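Cambiar de compañía eléctrica y de costumbres

15/04/2026

En octubre me llegó una factura de la luz que no entendía. No era la más alta que he pagado, pero llevaba tres conceptos nuevos y un importe que no coincidía con lo que yo había calculado mirando el contador. Llamé a la compañía, me tuvieron esperando mucho rato y me dijeron que estaba todo correcto. Puede que lo estuviera. El caso es que esa tarde decidí sentarme a leer el contrato entero, cosa que no había hecho desde que me mudé.

Lo primero que vi fue que tenía contratado un servicio de mantenimiento que no recordaba haber pedido. Se llamaba Dursun Hogar y cubría, según el papel, averías eléctricas en la vivienda con un máximo de 2 visitas al año. No había usado ninguna. Lo di de baja por escrito y tardaron un mes en hacerlo efectivo.

Lo segundo fue la potencia. Vivo en un piso pequeño, cocino con gas y no tengo aire acondicionado. Tenía contratada la misma potencia que el inquilino anterior, que por lo visto calentaba la casa con radiadores. La bajé un escalón. Desde entonces ha saltado una sola vez, con el horno, la plancha y el hervidor funcionando a la vez, y la culpa fue mía.

Lo tercero, que es de lo que quería hablar, fue el papeleo. Para comparar tarifas hacen falta las facturas de un año completo y yo las tenía repartidas entre el correo, una carpeta del ordenador y varios sobres sin abrir. Me costó más reunirlas que todo lo demás. Faltaban dos, que tuve que descargar de la web de la compañía después de recuperar una contraseña que iba asociada a un número de teléfono que ya no uso.

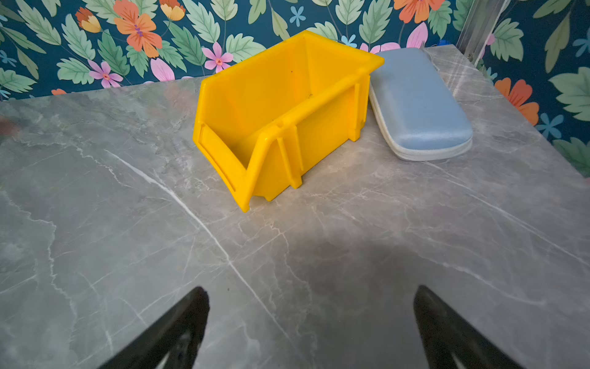

El cajón amarillo y la funda de las gafas, en la encimera.

Con las facturas delante hice una hoja de cálculo muy sencilla: una columna con el mes, otra con los kilovatios hora, otra con lo que pagué y otra con lo que habría pagado en cada una de las tarifas que estaba mirando. El consumo del año completo me salió en 3.783 kWh, bastante más de lo que pensaba. Me acordé entonces del radiador eléctrico del cuarto del fondo, que había estado encendido por las noches casi todo enero.

Miré tres ofertas. La de Vovport tenía el precio por kilovatio más bajo, pero pedía permanencia. La de Drundach era por tramos horarios y me salía a cuenta solo si ponía la lavadora de madrugada, y en este edificio se oye todo. La de Rarnen era un precio fijo, sin permanencia y sin servicios añadidos. Me quedé con esa. Según mi hoja, el ahorro con respecto a lo que pagaba era de 200 euros al año, contando también la bajada de potencia y la baja del mantenimiento. De esos 200, 78 venían solo del mantenimiento, lo cual me sentó bastante mal.

El cambio fue fácil. Hay que tener a mano el código del punto de suministro, que aparece en cualquier factura, y una cuenta bancaria. No cortan la luz en ningún momento ni viene nadie a casa. La última factura de la compañía antigua llegó tres semanas después y conviene revisarla, porque en la mía seguía apareciendo el mantenimiento. Reclamé y me lo devolvieron.

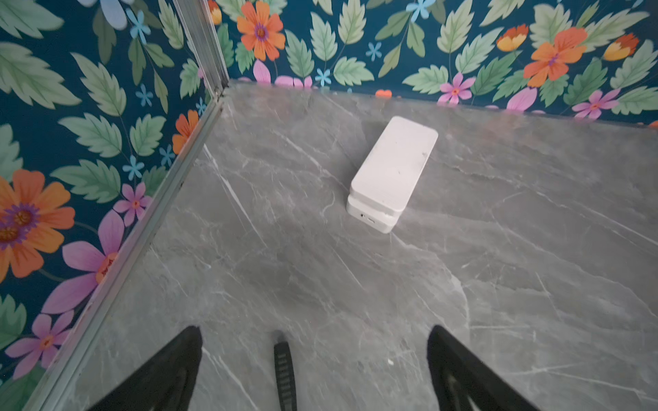 También he cambiado algunas costumbres, aunque menos de las que me había propuesto. El radiador del fondo ya no se queda encendido de noche; he puesto un burlete en la ventana y con eso y otra manta es suficiente. El lavavajillas va siempre en el programa largo, que gasta menos que el corto aunque parezca lo contrario. El router sigue encendido todo el día. Probé a apagarlo al acostarme y duré una semana.

Las facturas las guardo ahora en una sola carpeta, con el año y el mes delante del nombre para que se ordenen solas. El primer día de cada mes apunto el consumo en la hoja. Tardo un minuto y así veo enseguida si algo se ha disparado. En febrero subió un poco y en marzo bajó.

Me queda hacer lo mismo con el seguro de la casa, que se renueva en octubre y que tampoco he leído nunca. Si alguien ha comparado seguros hace poco y tiene una lista de las cosas que hay que mirar, le agradecería que la dejara en los comentarios.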